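# June, plates and rack

Hard water film again on the blue plates. Moved the rack onto the white table after breakfast and left it there for the day. 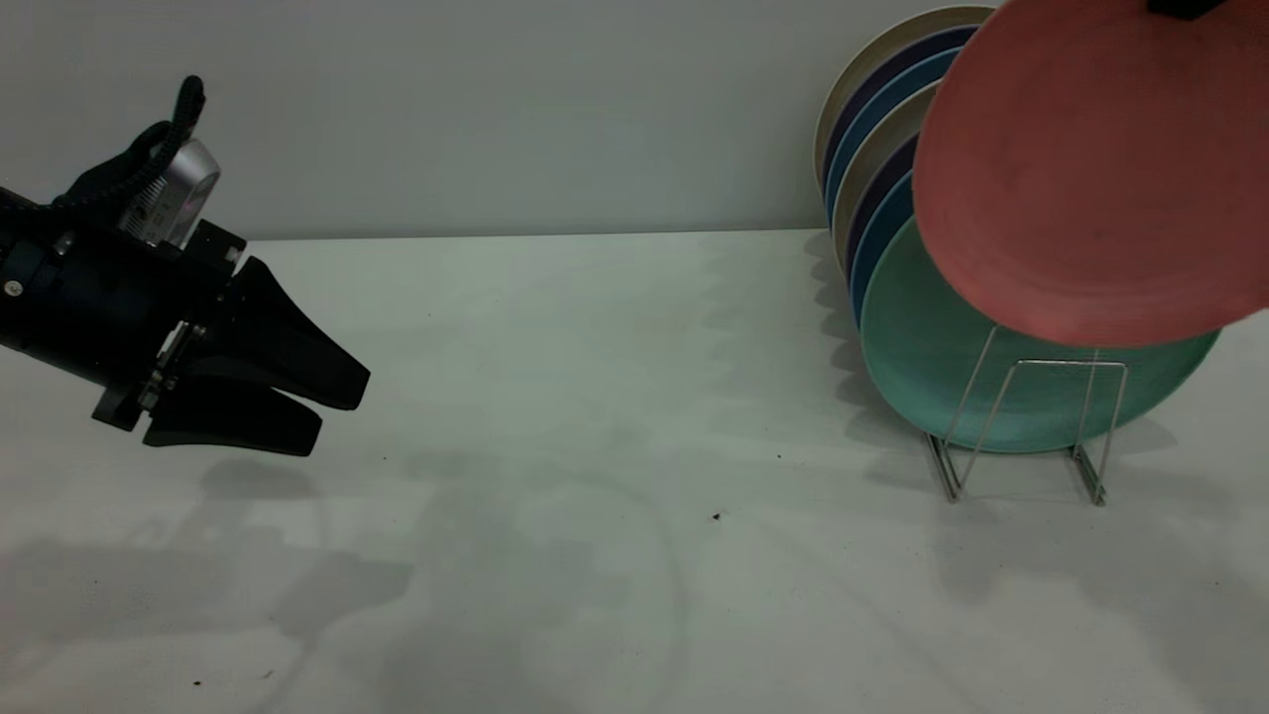
## Morning

Kitchen at 76°F by the thermometer next to the door, windows shut. Washed the plates in the order they came off the shelf, beige and blue mixed, and racked them the same way. I usually sort by color before they go in. It makes no difference to drying and I wanted to see whether I would mind. I minded a little.

The Ellholm plates are the pale ones. The Skavico plates are the blues, bought in two goes, and the second batch came out of the box a shade lighter than the first. Same name on the carton, same item listed on the receipt. I wrote to the store about it in spring and got an answer that glaze lots vary. Fair enough, but navy and medium blue are a long way apart for a glaze lot. I have stopped thinking of them as a set.

The film shows on the navy first. It is a thin gray haze, heavier toward the rim, and a fingernail won't lift it. Vinegar will. On the beige plates it is probably there in the same amount and I can't see it, so for years I have been judging the water by the dark plates and the soap by the light ones, where grease marks show yellow.

Set up the rinse as follows:

- One basin of plain hot tap water with 200 ml of white vinegar in it.
- One basin of cold water, nothing added.
- Plates through the vinegar basin first, held under long enough for both faces to wet evenly, then through the cold.
- Straight to the rack, no towel.

The towel is the variable I wanted out of the way. Last week I dried by hand and could not tell afterward whether the haze had gone or had been polished flat.

Rack notes. The wire loops hold a dinner plate upright with a small lean, which is what I want, and the plates sit close enough that the rims overlap when you look at them from the front. Too close, I think. Air has to get down between the faces and the only way in is from the top and sides. The old wooden rack had wider slots and took fewer plates, and I complained about that too.

## 11:20

Checked the first ones in. Faces clean, foot rings still holding water. This is the usual fault with these plates. The foot is an unglazed ring with a shallow recess inside it, and when the plate stands on edge the recess keeps a line of water along its lower side. It won't drain by itself. Either I tilt each plate once by hand or I accept a wet ring on the shelf later.

Tilted each one once by hand.

The table surface is the other thing to write down. It is matte, off-white, and keeps marks that the counter never did. There are curved smudges in the middle that I took for water and they are not water. They follow an arc, as though something with a round foot had been turned in place. Wiped with a damp cloth, no change. Wiped with the cloth and a drop of the Sampaio dish soap, paler but still there at a low angle of light. I will leave them until I have something better than dish soap to try. No scouring powder on this top; I tested that on the underside edge when it was delivered and it left a polished patch that I can still find with a thumb.

Specks too. Small dark ones near the center and a brownish one further over toward the front left. Crumbs, at a guess, from the toast. I had wiped the table before I put the rack down, or I believe I had. The habit is to wipe the counter and consider the table done because it looked clean from the door. A white top ought to make this easier and it does the reverse – one crumb on it looks like neglect.

## Early afternoon

Read the leaflet that came with the Ellent descaler. I have had the box since winter and never opened it. It wants the article soaked flat, which means the big basin, and it gives the dose as 2 teaspoons to a basin with no volume stated for the basin. My big basin and anybody else's big basin are different objects. I measured mine by filling it from the jug up to the line where a dinner plate is covered and wrote the figure on masking tape on the underside, where I won't have to look at it but can find it.

Did not use the descaler today. Changing two things in one day would spoil the comparison with the vinegar, and the vinegar has been cheap and adequate. The leaflet also warns about metallic trim. None of these plates have any. The two dessert plates at the back of the cupboard do, so a note has gone on the box to keep them out of it.

While the box was open I put the plates' measurements down properly, having guessed at them every time I looked at shelf organizers. The smaller Ellholm plate is 200 mm across. The dinner plates are larger than the cupboard was built for by a margin that lets the door close only if the stack is pushed fully back. I had been blaming the hinge.

This changes the storage question. If they go back as one stack the door closes. If they go back as two stacks, sorted by color, the front stack fouls the door. So color sorting costs me a closed door, and I have been paying that since the second box of blues arrived. Single stack from now on, beige at the bottom. The beige chip more easily at the rim and should not be the ones getting lifted over the others.

Order for the stack, bottom to top:

1. Beige dinner plates.
2. Navy.
3. Medium blue.
4. Small plates in their own pile on the left, under the bowls.

Felt disks between the beige ones only. I have a packet left over from the chair legs, thin ones, no adhesive needed if I leave the backing paper on. Cut the corners round. They look shabby and they stay inside the cupboard.

## 3:45

Everything in the rack dry to the touch on the face. Took one navy plate and one beige to the window and looked across them with the light low. Navy: no haze in the middle, a faint trace for a short stretch of rim at what had been the lowest point in the rack. Beige: nothing I could see, with the reservation above.

The trace at the low point makes sense. All the rinse water on a face runs down to the one place where the rim rests, and whatever is dissolved in it ends up there. Vinegar in the first basin does nothing about that, because the last water on the plate is tap water from the second. I had the sequence the wrong way around, or else the second basin should be something other than tap. Options:

- Swap the basins. Plates would then dry with a little vinegar on them. The smell goes, but I don't like the idea with the unglazed foot.
- Keep the order and use filtered water for the cold basin. More trouble, and the filter jug is slow.
- Keep the order and wipe only the low point of each rim with a dry cloth at the one-hour check, when I am tilting them for the foot rings anyway.

The third costs nothing extra. Will try that next time. If the trace goes, the procedure stays as it is and I stop thinking about filtered water.

Spacing is worth another trial as well. The rack would take the same plates in two sessions with a loop left open between each. The wash would take most of the day if I did it with the whole cupboard, but I only ever do the whole cupboard when the haze gets bad, and for an ordinary evening there are few enough plates to space them out without losing anything.

Also to check: whether the wire marks the rims. The Skavico glaze picks up gray lines from the stainless forks, which are metal transfer and come off with paste. I looked for the same lines where the plates had leaned on the loops and found one, short, on a medium blue plate. It may have been there before. Marked that plate with a dot of tape underneath and put it back in the same position. If there is a second line after the next wash then the rack is doing it, and I will look into sleeves for the loops, clear tubing if I can get the right bore.

## Evening

Plates in the cupboard in the new order. Door closes. It closes with a different sound than I am used to, and I opened it again to see what it had caught on. It had not caught on anything.

Table cleared and wiped twice, cloth rinsed between. Brown speck came up with the first pass, so a crumb after all. The arcs remain. With the overhead lamp off and only the window they are easy to find, and with the lamp on they go. Tried a paste of baking soda on a patch the size of a coin, left it for the length of the radio news, wiped it off. Patch slightly lighter than its surroundings. I can't say yet whether that is the mark lifting or the surface being dulled, so no more of that until it has been seen in daylight.

Felt disks cut. Used more of the packet than I meant to and will need some for the chair by the window, which has started to scrape.

For the shopping list: white vinegar, the large bottle. Masking tape. Paste for the fork marks, 200 g tub if Sampaio still stocks it, the small one dries out at the lid before I get to the bottom. Soft cloths, the plain kind without the ribbed weave.

Basins upside down on the drainer. Descaler back on the top shelf with its note facing out.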